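Carklow students teach a robot arm to be gentle with breakfast

By Yaroslav Melnychuk
June

14 comments | 200 shares

Lorraine Waaka keeps a roll of paper towels on top of the filing cabinet in the robotics room at Carklow, and when I came by on a Sunday afternoon she handed me two sheets before she had even told me her name. "You'll want those," she said, and then she laughed and went to find me a chair that didn't wobble.

Waaka has taught the student project class at Carklow for long enough that former students now send her their younger cousins. She started out teaching wood shop and still talks about robots the way a shop teacher would, with a lot of attention to clamps and to where people put their fingers. The class runs for one term, and each group picks a task that sounds easy and spends the rest of the term finding out how much is in it.

This year one of the groups picked eggs. The group is Taras Harasym and Boonmee Kongkaew, both in their second year, with Hryhorii Polishchuk coming in on weekends to help with the code. They call the project Wuro, a name that began as a typing mistake in a folder and stuck because everyone liked saying it (I liked saying it too, by the end of the afternoon).

"I wanted to do chess," Harasym told me. "Everybody wants to do chess. And Lorraine said, fine, but a chess piece doesn't care how hard you squeeze it, so what are you going to learn about squeezing? I went home kind of annoyed, and then I was making an omelet, and I thought, oh, well, there it is."

The job they gave themselves is to have the arm pick up an egg and set it down in a bowl without cracking it. A person does this half asleep. For the arm it means coming down straight, closing the two fingers just far enough, lifting, moving over, and letting go at the right height, and each of those steps has its own way of going wrong.

"Letting go is the worst one," Kongkaew said. She is the quieter of the two and does most of the note-taking, in a green notebook that has plainly been through a few accidents of its own. "You think the hard part is grabbing. But if you open up a little too high, it drops, and if you open up too low, you've already pushed it into the bowl. I have pages and pages about letting go."

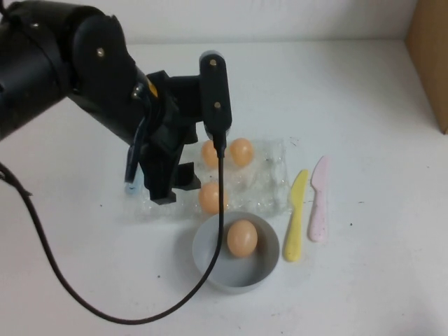
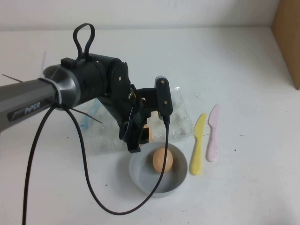 The arm and its two-finger gripper at work over the table, with a brown egg in the gray bowl and the yellow and pink plastic knives off to the right.

I asked how many tries they had made, and Kongkaew turned to the back of the notebook, where she keeps the tally. The group promised at the start of term to record 500 attempts, and they passed 600 before I got there. Harasym would like to reach 2000 before they hand the project on, which made Waaka raise her eyebrows and say something about the price of eggs.

They practiced at first with table tennis balls, then with hard-boiled eggs, and only after that with raw ones. Polishchuk, who works during the week at a small repair firm called Kovalchuk, was the one who pushed for raw.

"A boiled egg lets you be lazy," he said. "You crack it a little, you turn it around so the crack is at the back, you say good job. I did this myself, I'm not proud of it. With a raw egg the table tells you."

He took Waaka's class himself, several years ago, and his own project was a page turner for music stands that tore a good deal of music. He told me about it at some length, with gestures, and Waaka corrected him on two points from the other side of the room without looking up from what she was doing.

What struck me most, sitting there with my paper towels, was how much of the work is just talking. Harasym proposes a small change, Kongkaew reads back what happened the last time they tried something like it, they go back and forth, and somebody gets up to move a bowl the width of a thumb. It can take ten minutes to agree on one attempt.

"That's the class, really," Waaka said when I mentioned it. "I can teach them to write the program by the end of the second week. Learning to change one thing at a time and write down which thing it was, that takes them all the way to June. It took me until I was forty."

The group will show Wuro at the term-end open house, in the same room as a plant-watering project called Gelau and several others. Visitors will be allowed to choose which egg goes next. Kongkaew is in favor of this and Harasym is nervous about it, and they were still discussing it, very politely, when I put on my coat.

Doors open at 2 p.m., and Waaka says there will be cake.

Contact us | Copyright, all rights reserved | Back to top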